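手持夹爪指垫脱落致数据批次作废 Stiltach暂停Resmont站点采集作业

2022年2月24日
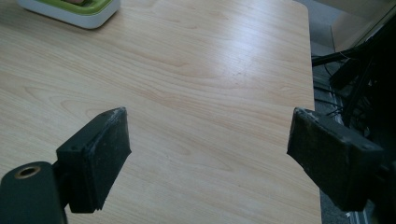
夹爪本体的结构强度没有问题,问题出在指垫与指体之间的胶接层,而胶接层不在日检项目之内,Aoun在事后的技术沟通会上这样表示,并称采集端的软件当时也没有任何一项指标能够反映指垫的位移。

Stiltach日前向合作方发出技术通报,确认其设在Resmont的桌面操作数据采集站点于1月出现一起夹持部件故障。一套手持式夹爪在连续作业过程中,左侧指垫前缘与指体发生剥离,导致夹持面偏斜。通报称,故障未造成人员受伤,但受影响的139条操作记录已全部从训练集中剔除,同型号夹爪在该站点停用,待复检合格后恢复。

所涉作业为桌面物品的抓取与放置。操作人员手持夹爪完成动作,安装在夹爪上的相机同步记录画面与开合量,所得数据用于训练机械臂的抓取策略。由于训练时直接以夹爪开合量作为动作标签,指垫厚度或角度一旦改变,同一开合读数对应的实际夹持间隙也会随之改变。

通报给出的经过如下。当班操作人员在一次抓取小型容器时发现物品向一侧滑出,重复操作后现象仍然存在,遂按下暂停键并报告。现场技术人员断电后拆检,发现左指垫下角起毛,前缘已有一段与指体脱开,用手可以掀起。右指垫胶接完好,指体顶部边缘有磕碰磨损,经测量未影响夹持面。开合机构、编码器和相机支架均未见异常。

回查数据时,技术人员发现异常出现的时间早于操作人员报告的时间。在报告之前的记录中,抓取成功率并无明显下降,但闭合终点的开合读数已出现单向漂移。现行质检脚本只核对任务是否完成、画面是否丢帧,不核对闭合终点的离散程度,因此这些记录当时全部通过。该批次共有663条记录,复核后保留524条。

关于剥离的成因,通报列出两项。其一为胶层老化。该套夹爪的指垫自上次更换后未再更换,而维护手册只写明“视磨损情况更换”,没有规定次数或时间上限。其二为侧向受力。部分操作人员习惯用指尖侧面推移物品,使指垫前缘反复承受剪切载荷,这一动作在培训材料中既未提倡,也未禁止。两项因素各自占多大比重,通报没有给出结论。

站点随后对在用及备用夹爪进行了排查。排查采用目视加拉拔的方式,在指垫前缘施加50牛的法向拉力并保持,观察胶缝是否张开。受检夹爪共19套,除故障件外,另有两套在拉拔中出现胶缝张开,已一并停用。其余夹爪通过检查,但指垫表面积尘较多的,要求清洁后重新标定零点再投入使用。

安全方面,通报将此次事件定为设备故障,未列入人身安全事件。不过文中指出,指垫脱开后指体棱边外露,若操作人员用另一只手扶持物品,存在夹伤或划伤的可能。该夹爪为手动驱动,夹持力取决于握把力度,没有过载保护。站点已要求操作人员在夹爪闭合行程内不得将手指伸入两指之间,相关内容写入上岗告知单。

线缆布置也在检查中被提出。检查记录显示,采集工位旁地面上的线缆未按要求收入线槽,与本次故障无直接关系,但存在绊倒和拉扯接头的隐患。整改要求为线缆离地固定,接头处加装应力释放件。

指垫供应方Cuvance在书面答复中确认,涉事批次指垫使用的是双面胶膜,出厂前按批次抽检剥离强度,抽检记录未见不合格项。该公司同时说明,出厂检验只覆盖室温下的静态剥离,未包含往复剪切工况。Cuvance表示将提供改型指垫供试装,改型件在胶接之外增加一处机械卡扣,卡扣位于指垫后端,不占用夹持面。试装件的疲劳数据尚未提供。

Stiltach对采集流程作了三处修改。开工前检查增加指垫前缘掀拉一项,由当班操作人员完成并签字;质检脚本增加闭合终点读数检查,以标准量块的开合读数为基准,偏差超过阈值时自动挂起当前批次;指垫改为按抓取次数定期更换,次数上限待疲劳试验后确定,在此之前每周更换一次。

新增的脚本检查已在历史数据上回放。回放结果显示,本次故障对应的漂移可在操作人员报告之前触发告警,但同时产生了若干误报,主要来自软质物品的抓取,此类物品的闭合终点本身离散较大。目前的处理办法是按物品类别分别设定阈值,软质物品暂由人工复核。

对于剔除的记录能否通过补偿重新利用,通报持保留意见。指垫偏斜量在作业过程中并非定值,且没有独立的传感器记录,仅靠画面反推的误差难以控制。这些记录将单独存放并加注故障标签,不进入训练集,可供故障检测算法开发时调用。

此前已交付下游的一个中间版本数据集包含部分受影响记录。Stiltach称已通知接收方停用该版本,并提供了替换文件及剔除清单。使用该版本训练过的抓取策略是否需要重训,由接收方根据自身测试结果决定。

截至发稿,Resmont站点的其余工位仍在使用通过检查的夹爪作业,停用的夹爪已拆下指垫送检。送检内容包括胶层断面观察和残余剥离强度测试,结果将附在下一期技术通报中。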